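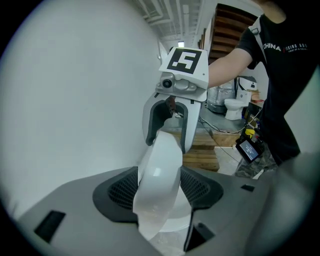 ok so people keep asking me whether machines can do chores yet. like actual chores. laundry, dishes, the bathroom. short answer no. long answer, thread

2/ I clean for a living, ran the evening crew at Zúñiga for years, now I do scheduling. so I am biased, I would LOVE something that wipes behind a toilet

3/ floors are fine. floors are done. our scrubber does the whole shop floor at Oluvora, 1620 square meters, and the only thing it asks is that you move the chairs. nobody moves the chairs

4/ everything above the floor is where it falls apart. lids, handles, soft stuff, bendy stuff. anything you have to hold with one hand while the other hand does the work

5/ Abimbola Danladi asked under my last thread why two hands is such a big deal. try passing a strip of bendy plastic from one hand to the other using only thumb and one finger. now do it with gloves on. now do it 700 times a shift and dont drop any

6/ and thats before you put it in a real room. bathroom stuff, boxes, stairs, people walking thru with a bag on

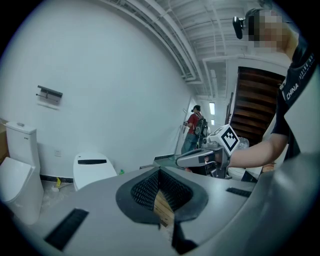 Grippers in hand, two toilets along the wall, stairs at the back.

7/ toilets are my personal test btw. tanks are all differnt, buttons are all different, half the new ones have a panel. I've had new hires stand there looking for the flush

8/ Telma Quezada says I'm too harsh and that shop work will get there first - same shelf, same bin, same part every time. fair. I'd give her sorting and restocking. not the restroom

9/ what I'd pay for today: something that carries the full bags down 40 steps. thats it. doesnt need fingers

10/ Tymofii says five years. he also said five years when we got the first scrubber. so

11/ anyway ask me again in October, we're doing a trial of the Hulitness cart on the night shift and I will complain about it in detail

12/ oh and for the person in my DMs - no it can't fold a fitted sheet. neither can I

Print this thread | E-mail this thread

Recent from this author
- Mop heads, ranked
- Why the Inoteo dispenser jams (with fix)
- Night shift snacks, part 2
- Do not mix these under the sink

Contact | Copyright Agustina Barrientos | Back to top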